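Household Textiles: Care, Wear and Storage
Unit 4 – Knitted Garments
Course notes prepared by Albertina Barreto
Reading time: 4 min

4.1 Purpose of this unit

The previous unit dealt with woven cloth: shirting, sheeting, denim and canvas. This unit turns to knitted fabric. Students should finish the unit able to tell a knit from a weave by hand, to explain why knits stretch and lose shape, and to choose a suitable method of washing, drying and storing a knitted garment. Repair is introduced briefly and is treated in full in Unit 6.

4.2 Structure of a knit

A woven cloth is made of two sets of yarn crossing at right angles. A knitted cloth is made of loops, each one drawn through the loop before it. When the cloth is pulled, the loops change shape before the yarn itself is put under strain, and this gives the fabric its stretch. When the pull is released, the loops return toward their first shape. How fully they return depends on the fiber, the twist of the yarn and the tightness of the knitting.

Wool recovers well. Cotton recovers poorly, and a cotton sweater that has been stretched at the elbow will often stay stretched until it is next washed. Acrylic recovers fairly well when cool but may be permanently altered by heat. Blended yarns fall between these cases, and the care label should be taken as the first guide.

Weft knits, the type used for most sweaters, are formed by a yarn traveling across the width of the fabric. Warp knits are formed by many yarns traveling along its length. Warp knits are more stable and are found in linings, sportswear and some curtain fabrics. They will not be discussed further in this unit.

4.3 Where knits wear first

Wear is seldom even. It gathers at the points that rub against skin, furniture or other clothing: the cuffs, the elbows, the underarm and the hem. Short fibers work loose from the yarn and stand up from the surface. At this stage the fabric is said to be fuzzy. With further rubbing the loose fibers tangle into small balls, known as pills. Pilling is heaviest in soft yarns with little twist, and a costly sweater may pill as readily as an inexpensive one.

Cuffs deserve particular attention. They are pushed up, pulled down and rubbed against desks. A cuff should be examined at the fold, on both faces, with the fabric held slightly open. Broken loops should be secured before washing – a small gap may run several rows once the garment is heavy with water.

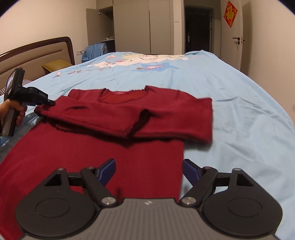
Figure 4.1. Folded crew-neck sweater with frayed, fuzzy cuffs.

4.4 Washing and drying

Wool felts when heat, moisture and movement act on it together. The scales on the fiber surface catch on one another, and the cloth shrinks and thickens. The change cannot be fully reversed. Cool water, a mild detergent and very little handling are therefore advised, and the wash and rinse water should be kept at the same temperature.

A wet sweater should be supported from beneath when lifted. It should be pressed in a towel to remove water, never wrung, and then laid flat in its proper shape away from direct heat. Hanging a wet knit places the full weight of the water on the shoulder loops.

4.5 Folding and storage

Knits should be folded and laid on a shelf or in a drawer. Hangers leave raised points at the shoulders and lengthen the body over time. Folds should be changed now and then so that the same line does not always carry the crease.

Garments put away for the season should be washed first. The larvae of clothes moths feed on animal fibers and are drawn to those carrying skin oils or food. In most homes the change of season falls in May, and students are encouraged to inspect their own wool garments at that time and to record what they find.

4.6 Practical work

Students will work in pairs. Each pair will be given 2 swatches, one of wool and one of acrylic. The swatches are to be measured, washed as directed by the instructor, dried flat and measured again. Each swatch will then be rubbed against a standard cloth for 4,000 strokes on the abrasion machine and graded by eye against the pilling chart. Bench places will be assigned by Américo Cardoso, and written results should be handed to Catarina Simões before the next practical.

The report should state the fiber, the change in length and width, the pilling grade and any broken loops. Opinions on the cause of damage should be kept apart from measurements – a separate section is provided on the form.

4.7 Reading

Deolinda Aguiar, course reader, chapter 9, "Loop and Yarn."

Related units
Unit 2 – Fibers: Animal, Plant and Synthetic
Unit 3 – Woven Cloth
Unit 5 – Stains and Solvents
Unit 6 – Darning, Patching and Grafting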